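Stop Throwing Away the Ugly Ones

I've been collecting demonstrations for robot learning long enough to have opinions that annoy people at lunch, and the one that annoys them most is this: we delete too much.

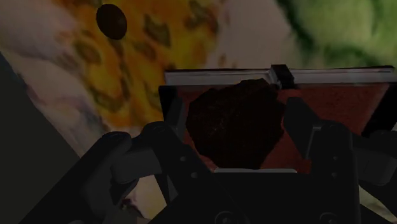 Let me back up a little. My job at Sudier is half driving and half housekeeping. I sit in a chair, I drive a gripper around a simulated world, I pick things up and put them down, and every run gets saved as an example for the policy to learn from. Then comes the housekeeping, where I go through the runs and decide which ones are fit to keep. There's a tidy little button for rejecting a run and I used to press it a lot. Hesitated over the object? Gone. Came in crooked, backed off, came in again? Gone. Bumped the thing and had to chase it? Oh, very gone.

What I kept was beautiful! Every approach was smooth, every grasp was centered, and the arm went home like it was late for dinner. I was proud of that set. We called it Ukix (I didn't pick the name) and the final version had 224 runs in it, every one of which I would have happily shown my mother.

The policy trained on Ukix was great until it was a finger's width off, and then it was hopeless. It would close on the corner of something, lift, lose it, and carry on to the drop spot holding nothing at all, with total confidence. Why wouldn't it? I had never shown it a missed grasp. As far as it knew, closing the fingers meant having the object. I'd gone through all my mistakes and removed them, along with everything I did next.

Now, I know this isn't news. Anybody who has read a few papers on imitation learning can tell you about drift, and how small errors pile up once a policy wanders away from what it was shown. My colleague Benedetta Pace can tell you about it for an entire train ride. But knowing it and collecting as if you know it are very different habits, and I think most of us still collect like we're making a highlight reel. I certainly did, and I'd read the papers.

So for the set after Ukix I tried something else. I stopped rejecting runs for being awkward. If I missed, I stayed in the run and fixed it. If I'd grabbed something in a silly way, I put it back down and had another go, and all of that went in. The only runs I threw out were the ones where I gave up, or where the simulator did something no table on earth would do. It felt terrible for the first couple of weeks, I'll admit. I'm a reasonably good operator and there I was, signing off on footage of myself fumbling.

Prasetyo Govindasamy, who runs our training side, was not a fan at the start, and his objection is a good one so I'll give it a fair hearing. His point is that the learner can't tell which part of a messy run you meant. If a run has a miss and then a recovery, the policy may learn the recovery, or it may learn to miss first, because look, that's what the human did! He had seen this happen on an older project, Cattaneo, where the arm picked up a charming little hesitation before every grasp that came straight from one tired operator in December. Nobody wanted it and it took ages to get rid of.

He's right about that, and I've moved some distance toward him. We ended up with a compromise where I mark the moment a mistake starts and the moment I begin to fix it, and the training skips the stretch in between. The policy gets to see the bad situation and the way out of it, without being told to get into it. Marking adds roughly 2 minutes to a run when I'm careful, which adds up over an afternoon, and I've grumbled about it. I still think it's the best-spent time in my day.

The other thing I'd push on is variety, and here I'm less willing to bargain. There's a temptation, when a scene is nice and clear, to collect in it forever. You learn where everything is, your hands get quick, your numbers look lovely. But your quick hands are exactly the trouble, since by then you're playing a memorized tune and the policy is learning the tune too. I like odd shapes, loud backgrounds and camera views where the gripper itself blocks half of what I'd like to see. I like objects I can't name. When I catch myself getting comfortable I change the scene, even if I'm only 3 runs short of my target and would dearly love to stop for coffee.

People tell me simulation makes all this a bit pointless, because you can jiggle the textures and positions by the thousand without a human in the chair. Sure, and we do. But jiggling the scenery around a perfect grasp gives you a perfect grasp with different scenery! It doesn't give you a person noticing that the thing is slipping and deciding to set it down. That decision is what I'm being paid for, I think, and for years I was deleting it.

We're starting on Dravo now, which is bigger, with more operators, and I've asked for one rule in the collection guide: if you make a mistake, keep going. Prasetyo wants a second rule, that unmarked mistakes get bounced back to whoever made them. Fine by me. I expect I'll be getting plenty of mine back.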